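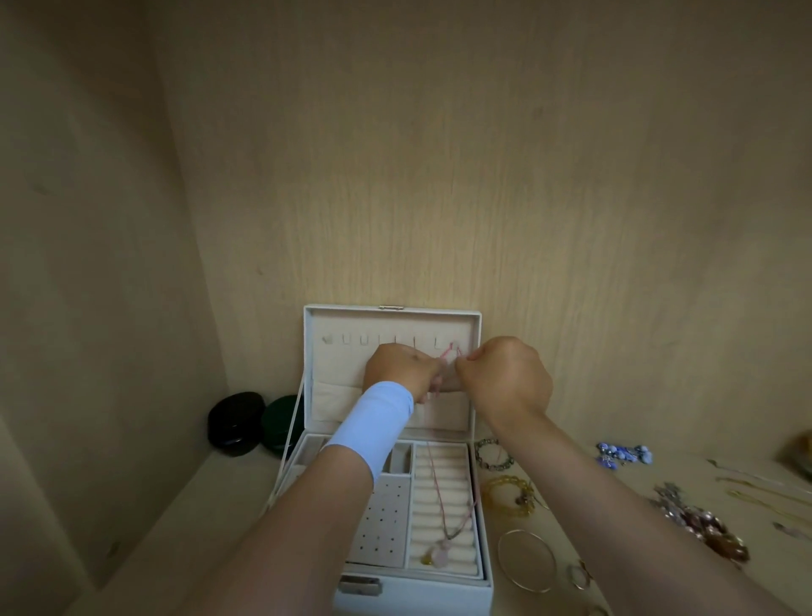 Technology > Robotics & Automation

E-mail this article | Print this article

Small Things, Two Hands

By Issa Abou Jaoude
30 Dec 2021

Robots have been picking up boxes for decades. Necklaces are another matter. A chain has no fixed shape, it catches on whatever lies next to it, and it looks different every time someone puts it down. A machine that can place a car door within a hair of where it belongs may fail ten times in a row at hanging a pendant on a hook.

The Tamska project, run out of a two-room lab in Brovitgate, has spent most of the past year on that kind of chore. Its approach is to record people doing household jobs from the height of their own eyes, then train a control program on what the hands do. The person wears the camera on the head and works at a normal pace. There are no gloves with sensors in them and no markers on the fingers.

The group collected 1,577 recordings of tidying and sorting in 65 homes. After checking, 1,177 were kept for training. Most of those thrown out had the same fault: the wearer looked away while the hands kept going. People who know their own shelves do this all the time, and the camera follows the head.

Jewelry turned out to be the hardest category and also the most useful. The two hands rarely do the same thing at the same moment. One grips while the other waits, or steadies, or goes looking for the next piece. Earlier training sets, many of them built around a single arm, have little of this in them.
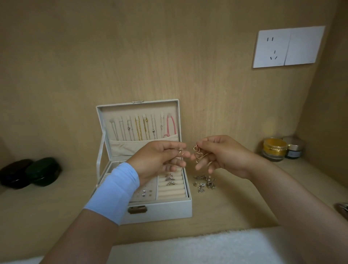
Cutting by contact

The main idea in the Tamska method is where to cut the video. The usual practice is to chop a recording into equal lengths, a few seconds each. The Brovitgate team cuts wherever a hand gains or loses an object. A piece that runs from the moment a ring is pinched to the moment it is let go is treated as one unit, whether it lasts one second or twenty.

Each unit is then labeled with three facts: which hand, what sort of object, and where the object ended up. Labeling was done by paid workers at Lukoševičius, an annotation firm, who were told to mark an object as unknown when they could not tell what it was. With jewelry they used that label often. Fingertips hide most of what they hold.

The program trained on units cut this way was tested against one trained on equal lengths, using the same recordings and the same pair of arms, supplied by Uredero. On rings and bangles the new version did clearly better. It closed its fingers at a better moment and dropped less. On chains the gain was small. On tangled chains there was none.
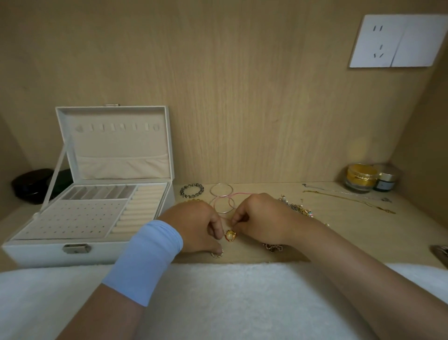

Clutter is where both programs still fall short. A lone object on a bare surface is an easy target, and most published tests use one. A real shelf has a heap on it. With a ring held between the fingertips, and a tangle of charms, beads and chains beside the right hand, the program has to work out that the ring is the job and the tangle can wait. Fine necklaces laid out in long lines add to the trouble. To the software, a thin chain on pale wood can vanish into the grain.

The team tried sharper video and got little from it. What helped more was giving the program a longer memory, so that a chain seen from one angle was still counted as being there after the head turned. That version was finished in November and has been tested on only a few shelves.

The next round of recording will cover sewing kits and fishing tackle. The lab plans to release the labels first and the video later, once each household has reviewed its own recordings and agreed to have them shared.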